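Step 4: Record the bedroom demonstrations

Charge the gripper and wipe the pads on both fingers. Grit on the ribs makes cloth slip.

Leave the bed as you would on any morning. Put one folded towel on the bedspread and start from the foot. Hold the gripper with the fingers open over the cloth for 5 seconds, then begin the fold. Each take should run under a minute. 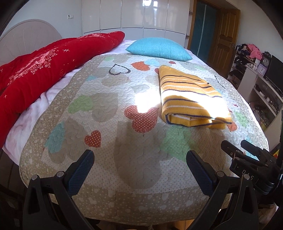
Start position, fingers open above the bedspread, striped towel on the right.

Strong sun washes out stitching and small prints. Record 15 takes with the curtains open and 15 with them drawn — the model needs both. Move the towel between takes.

Copy the files to the Stunura folder before you switch rooms. Our set from the Rorville workshop and two homes came to 258 takes, and over 5 percent had to be thrown out for fingers closing too early.

Next, go to Step 5 and trim the clips.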